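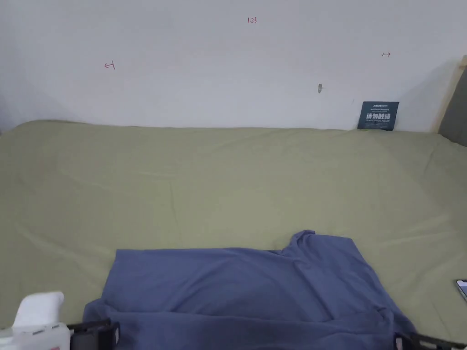
Lornura fitted sheets are made for beds that stand with one side to the wall, where a loose corner is hard to reach and tuck back in. The fabric is 100% cotton with a plain matte finish. Olive comes out pale, and next to a light wood post and a gray upholstered headboard it reads more green than gray. It fits mattresses up to 8 inches deep – for anything thicker, order the deep version. Wash before first use.

Home Bedroom Sheets Duvets Care Contact

The Temico duvet is sold separately. It has a soft cover that wrinkles easily, so shake it out while still warm from the dryer if you want it smoother. Allow 7 days for delivery.
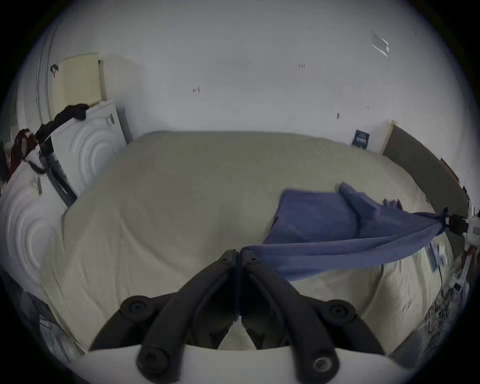 Pale beige duvet with a blue cloth over the right side.

Both items can be returned unwashed in the original bag. Spare covers are back in stock in March – ask Judit Erdős at the Flarnport store to put one aside for you.

176 shares 8 comments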